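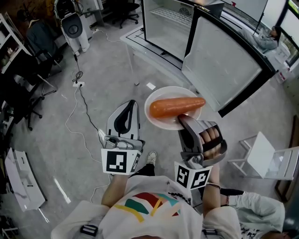 Posted by Lukumay Tomlow

May 2019: Hedeck opens its teaching floor

Hello from all of us at Hedeck! I'm really chuffed to say our Skunen project is now open to partner labs. The idea is simple: you pick up 2 hand-held grippers, do the chore yourself (a plate, a plastic carrot, a small fridge) and the robot learns from your moves. No coding needed. We began in April and we've already got 400 runs from 78 people, which I'm thrilled about. The grippers have textured pads on the fingers, and I've grown very fond of them. 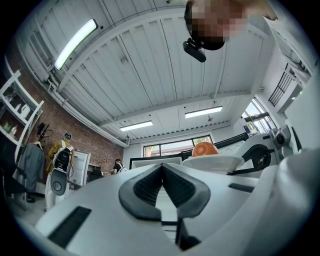
How to join in

Write to the Skunen desk at Hedeck and we'll find you a slot.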